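Hekudia Household Textile Pattern Names - README

What this is

A plain table of names that people give to printed patterns on household cloth and crockery, gathered from second-hand listings and market labels. The working title was "a dictionary of pattern names". I dropped that after the first month. A dictionary suggests the words have settled meanings, and these don't.

Please read the whole file before you use the table. Most of the complaints I get are answered in the section on labels.

Where the names came from

Sellers' own wording, copied as written, spelling mistakes and all. The Ostanness market supplied most of it, and the Wei listings supplied the rest. Trasance offered a cleaned-up version of their catalogue and I turned it down, as their cleaning merged "fern", "frond" and "palm" into one colour-coded group called Botanical. That may suit a shop. It throws away the only part I care about.

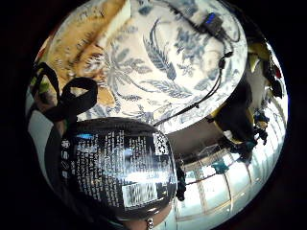

Maj-Britt Vik
Compiler and maintainer, Hekudia pattern table

Ferny sprays in slate blue and grey on cream, with darker blue flowers at the rim, could go under at least four headings in the table. I have seen sellers call that sort of thing Delft, willow, toile and "Nan's blue". The first three are usually wrong. The fourth is at least modest.

Columns

name_given: the seller's words
colour_words: any colours mentioned, unsorted
object_type: cloth, plate, curtain, other
age_claimed: whatever the seller claimed
my_doubt: a score from 1 to 5, where 5 means I don't believe a word of it

Labels, and why you shouldn't trust them

The my_doubt column is one person's opinion. I rescored 100 rows in June without looking at my earlier scores, and 51 came out different. Draw your own conclusions before averaging anything.

Age claims are worse. "Vintage" turned up on goods that were roughly 10 years old, going by the care tags. I left the claims in, but I wouldn't build a timeline on them.

Known gaps

No sizes, no prices. Curtains are thin on the ground. "Grey" and "gray" are kept separate on purpose - please stop sending fixes for this.

Corrections

Send the row, the wording you think is right, and where you saw it. "Everyone knows it's called that" goes straight in the bin.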